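Journal > Clothing and Equipment > Notes on Wear

Journal Archive Repairs Reading List Contact

Last updated December 14, 2021

On Replacing a Rain Shell

The Nundari shell I have worn for seven winters was retired this month. The decision was overdue. Water had been coming through at the shoulders, where the pack straps sit, and the tape along the hood seam had lifted in two places. I washed and reproofed it twice according to the care label. The outer fabric beaded well for one walk on each occasion and then returned to its former state.

Readers have asked that these entries set out the terms on which a garment is judged, and I will do so again briefly. A garment is bought at full price from an ordinary shop. It is worn for ordinary purposes, which in my case means walking to work, walking the ridge track on weekends and standing beside playing fields. No item is accepted from a maker, and no maker is shown an entry before it is posted.

Two shells were considered as replacements. The first was the Skudasano, a three-layer jacket with a fixed hood and a long back hem. The second was the Poduval, which is lighter, has a hood that rolls into the collar, and costs a good deal less. Both were tried on over the same wool jumper and both were worn home from the shop, the Poduval being returned the next morning under the exchange policy.

The fault in the Poduval was the cuff. It closes with a narrow tab that does not reach far enough around a small wrist, and with the arm raised the sleeve slides down towards the elbow. This would matter little in town. With walking poles it would matter a great deal, as rain runs down the forearm and collects in the lining. The colour was also brighter than the shop lighting had suggested, although I would not have returned it on that ground alone. 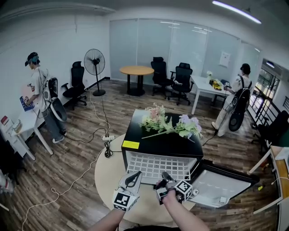 The Skudasano weighs 522 grams on the kitchen scale in my size, with the pockets empty and the hood cord at full length. That is heavier than the old Nundari. I noticed the difference while carrying the jacket and have not noticed it while wearing it. The face fabric is stiff and makes a certain amount of noise at the elbows. I expect this to soften with washing, as it did with its predecessor.

The hood deserves a separate remark. It adjusts at the back with a single pull and turns with the head, so that one can look both ways before crossing a road without seeing the inside of one's own hood. The brim holds its shape in wind. My only objection is that the collar rises high enough to touch the chin, and the zip garage, which ought to prevent chafing, is cut slightly short.

Pockets are adequate. There are four: two at the hip, one on the chest and one inside. The hip pockets are set high to clear a pack belt and are therefore awkward for resting the hands. The inside pocket takes a folded map but not a paperback – a small disappointment on the train.

Under the shell I have continued with the Moltard fleece, which has been reviewed in these pages before and to which there is little to add. It has pilled under the arms and the cuffs have lost some stretch. It remains warm. The two garments fit together without bunching, although the fleece does ride up at the back when the shell is zipped from the bottom.

The Nundari has not been discarded. Its main zip is sound and the body fabric is in fair condition below the chest, and I have kept it for gardening and for taking out the bins. A reader previously recommended cutting such a jacket down into a pack cover. I have looked at the seams and doubt my ability to do this neatly, but the suggestion has been noted.

A further entry on the Skudasano will be posted after it has had a full winter of use. Correspondence on cuffs and closures is welcome in the meantime, particularly from readers with small wrists.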